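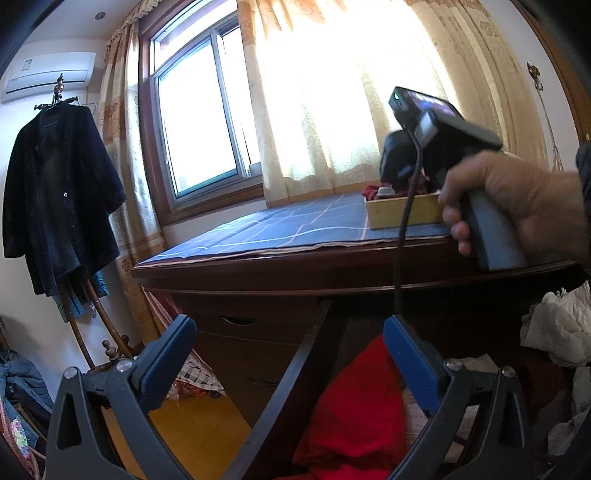 Hular
Posts Archive Letters About
Posts > Indoors > Clothes

I have read three books on tidying and I still don't believe in the tray.

The tray, if you've missed the fashion, is a shallow thing you put on a flat surface so that whatever lands on it counts as put away. Yae Takagi swears by hers. I remain unconvinced. A red cloth on a desk is a red cloth on a desk, and a bit of yellow wood underneath hasn't sent it to the wardrobe.

Then there is the floor. Clothes under a desk are supposed to be on their way somewhere -- the wash, the mending, a cousin -- and in my experience they can be on their way until August. The books say to handle every item once. I'd like to meet the person who has handled a sock once.

I'll allow the coat rack. A coat on a hanger keeps its shoulders, and you can find it at 11 in the morning when you're already late. But hang something behind the coat and you won't see it again before spring.
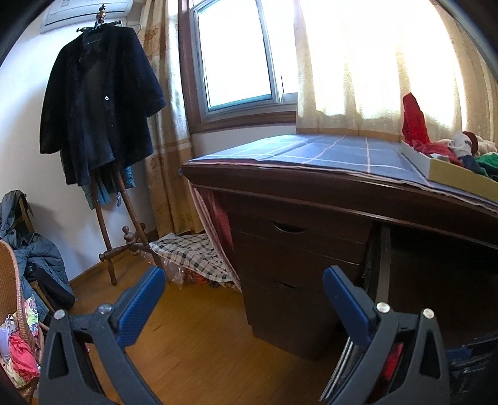 Fionnuala Tierney wrote in to say I'm being unfair to trays, and that hers gets emptied every evening before supper or she doesn't eat.

Well, good for her. I tried that rule and lasted nearly 12 days, after which supper won. The drawers, meanwhile, had room in them the whole time, and I'd rather like a book about that.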